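# Copia de seguridad y restablecimiento de tabletas con Turix

Actualizado: 26 mar 2023

El presente procedimiento se aplica a las tabletas gestionadas por Dutinard que ejecutan Turix, compilación 71 o posterior. Los equipos con una compilación anterior deberán actualizarse desde **Ajustes > Sistema > Actualizaciones** antes de continuar.

El restablecimiento elimina las cuentas, las aplicaciones y los archivos locales. No afecta al contenido de la tarjeta de memoria, salvo que esta se haya configurado como almacenamiento interno.

## Requisitos previos

- Batería cargada al 80 % como mínimo, o equipo conectado a la corriente.
- Contraseña de la cuenta de Turix.
- Acceso a la red interna. El servidor de copias, Stanley, utiliza el puerto 3601.

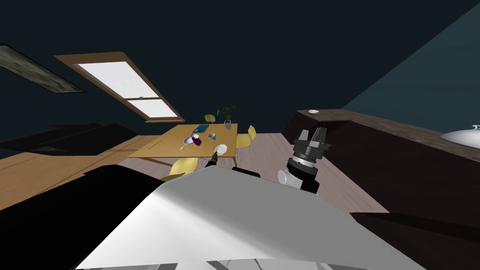 ## Creación de la copia

1. Abra **Ajustes > Cuentas > Copia de seguridad**.
2. Seleccione **Servidor institucional** y escriba `stanley:3601`.
3. Marque las categorías que desee conservar. Los mensajes y los registros de llamadas aparecen desmarcados de forma predeterminada.
4. Establezca una clave de cifrado. Esta clave es distinta de la contraseña de la cuenta y no puede recuperarse desde el servicio de soporte.
5. Pulse **Iniciar** y mantenga el equipo conectado a la red.

La primera copia tarda alrededor de 30 minutos. Las posteriores son incrementales y transfieren solo los archivos modificados. Si el proceso se interrumpe, podrá reanudarse desde la misma pantalla.
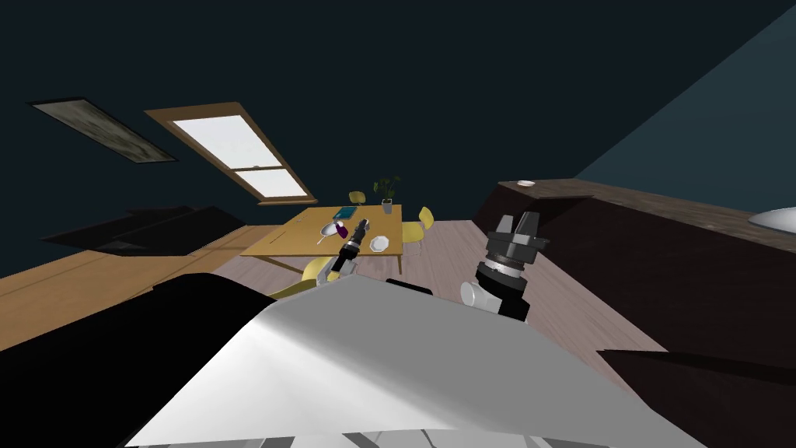 Brouwer advierte de que las copias cifradas antes de enero conservan el formato antiguo y que, en esos casos, conviene generar una copia completa nueva antes de restablecer el equipo.

Para comprobar el formato, abra el historial de copias y consulte la columna **Versión**. Si figura la indicación «heredada» — visible también en el resumen de la cuenta —, elija **Copia completa** y espere a que el estado cambie a «verificada».

## Restablecimiento

1. Cierre la sesión de todas las cuentas vinculadas.
2. Retire la tarjeta de memoria, si la hubiera.
3. Acceda a **Ajustes > Sistema > Restablecer** y confirme con el código de desbloqueo.

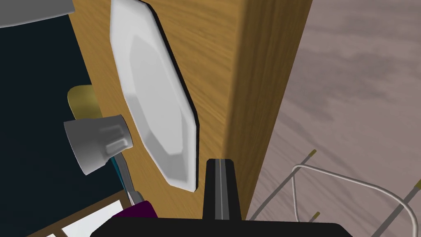

El equipo se reiniciará dos veces y mostrará una barra de progreso sin porcentaje. No debe apagarse durante esta fase, aunque la pantalla permanezca en negro unos instantes. Puede dejarse de canto, inclinado contra un panel de madera igual que el plato blanco, siempre que el cable no soporte el peso y el conector quede libre.

## Restauración de los datos

En el asistente inicial, seleccione **Restaurar desde servidor**, indique la dirección utilizada anteriormente e introduzca la clave de cifrado. Las aplicaciones se descargan en segundo plano; los documentos están disponibles desde el primer inicio.

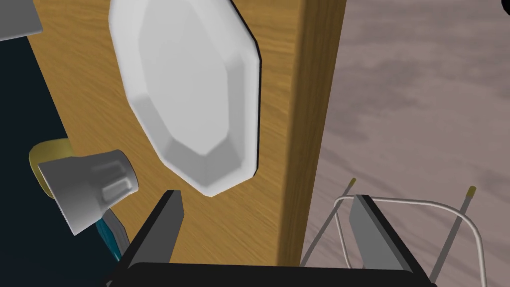
*Plato blanco de contorno octogonal sobre una superficie de madera.*

Si aparece el mensaje «Clave no válida», revise el idioma del teclado, que el asistente fija en inglés hasta completar la configuración. Tras varios intentos fallidos, Stanley bloquea temporalmente la copia — sin borrarla —, y el desbloqueo debe solicitarse a Dutinard con el número de serie del equipo.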